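Kandcombe Student Robotics Help
Simulation Track > Household Tasks > Doorways and Clutter

Robot stops at an interior door and never reaches the dining table

Posted by narngate_team_advisor

I am the faculty advisor for the Narngate team in the household simulation track. Our students have prepared an entry for the "visit and report" task, in which the simulated robot begins in one room, passes through an interior door, and then reports what is on the dining table in the next area. The entry is due at the end of August, and I would be grateful for guidance from teams that have completed this task before.

The difficulty is at the door. The robot approaches and turns to face the door, and then the planner reports that no free path exists. The students have set the robot radius correctly, as far as I am able to judge, and the map loads without warnings. In 30 trial runs the robot passed the door only 2 times, and the students were unable to say what was different on those occasions.

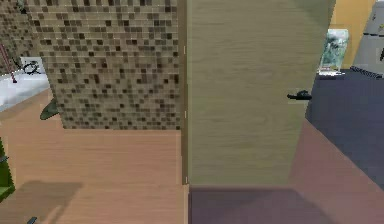 Door panel and lever handle, with the tiled wall at left.

The students have already tried the following:

Lowering the approach speed.
Increasing the planner time limit to 800 steps.
Deleting the saved map and building it again from the start.

None of these changed the result. I should add that the team has 6 members, all in their first year, and that they are required to write the navigation code themselves. I am therefore seeking an explanation they can work from and would ask that no finished code be posted.

A second and smaller matter concerns the report at the table. When the students place the robot in the dining area by hand and skip the door, the report is sometimes short by one or more items. Is this a separate problem, or could it have the same cause?

Posted by zinow_lab_mentor
Marked as accepted by the original poster

The symptoms suggest that the door is being stored in the map as a fixed wall. Many first-year teams build the occupancy map once, at startup, and treat every surface in it as permanent. If the door panel is recorded in one position and later moves, the old position remains in the map as an obstacle. The planner then reports, quite correctly according to its own information, that no path exists.

I would ask the students to work through these steps in order.

Draw the occupancy map over the camera view at the moment the planner fails. If occupied cells appear where the floor is clear, the map is out of date.

Assign the door its own layer. Walls and large furniture may remain in the permanent layer, while the door layer should be cleared and redrawn each time the door is observed.

Check the area beside the door as well as the door itself. The planner requires room for the full body to turn, and a panel on the opposite side can narrow the passage once the safety margin is added.

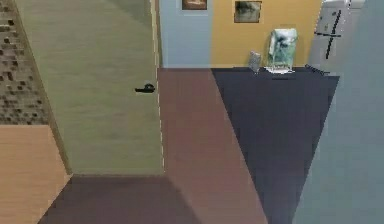 View past the door toward the yellow wall and refrigerator.

A view of this type is well suited to the comparison. The strip of reddish-brown floor beside the door should be marked free in the map, and so should the open part of the navy rug. The small items standing at the base of the yellow wall should be marked occupied, and nothing else near them should be. If the students find that the rug is marked occupied, they should examine the floor filter. Some filters accept a single floor color and reject everything else — a rule that works in a plain test room and fails in a furnished one.

The two successful runs may have been cases in which the map was first built with the door in a more favorable position. The log records the door angle at startup, and the students can confirm this by comparing those two logs with any of the failed ones.

Posted by yazdani_cup_2

We had the same thing in the Yazdani Cup qualifier. Turn the safety margin down. It worked for our team and took one minute.

Posted by zinow_lab_mentor

I would advise caution with the suggestion above. A smaller margin may allow the planner to return a path, but contact with a door or its frame carries a penalty in this track, and the outdated map would remain in place. The margin should be adjusted last, after the door layer has been corrected.

Posted by kandcombe_track_support

The door question has been answered well, and I will address only the table.

The missing items are most likely a separate problem. The usual cause is that the robot reports from one position. A large object hides smaller ones when it stands between them and the camera, and chair backs can do the same from a low viewpoint.
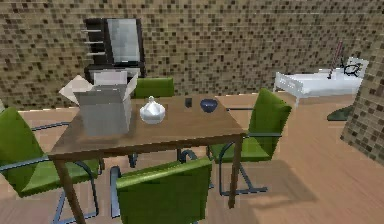 Students should be asked to choose at least two viewing positions, on different sides of the table, and to merge the results before the report is sent. Merging should be done by position on the tabletop. If it is done by label alone, a dark cup and a dark bowl standing next to each other may be combined into a single entry, and the report will again be short by one.

It is also advisable to restrict the report to objects resting on the tabletop. Items on nearby furniture do not belong in it and are scored as errors. A height check against the table surface is normally sufficient, together with a check that the object lies within the table outline.

Teams may submit a revised entry at any time before the deadline, and only the most recent submission is scored. The startup log should be attached to each one — entries without it are returned unscored.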